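4.2 Was sich in der Küche verschiebt

Wer in der Großküche von Tilport nach der Automatisierung fragt, bekommt selten zuerst etwas über Technik zu hören, und gerade das hat uns bei den Gesprächen immer wieder gefreut.

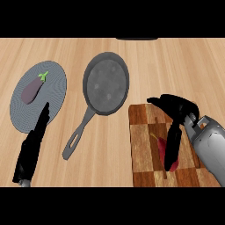 Abb. 3: Simulierte Arbeitsfläche mit zwei Roboterarmen; Aubergine auf dem Platzset, leere Pfanne, Chilischote auf dem Schneidebrett.

Erzählt wurde uns vielmehr von den Händen, vom Rücken und davon, wie es ist, morgens um fünf schon wieder am Gemüse zu stehen. Von den 50 Beschäftigten, mit denen wir sprechen durften, hatten neun die Abläufe für Pomix selbst in der Simulation mit ausgearbeitet — und sie taten das mit spürbarem Stolz. Viele beschrieben ihre neue Rolle als eine Art geduldiges Anlernen, wie man es früher mit den Auszubildenden gemacht habe. Daneben blieb freilich die Sorge, dass das Gespräch am Schneidebrett verloren geht, das für manche doch der schönste Teil der Schicht war. Auf diese Sorge kommen wir in Abschnitt 4.3 zurück.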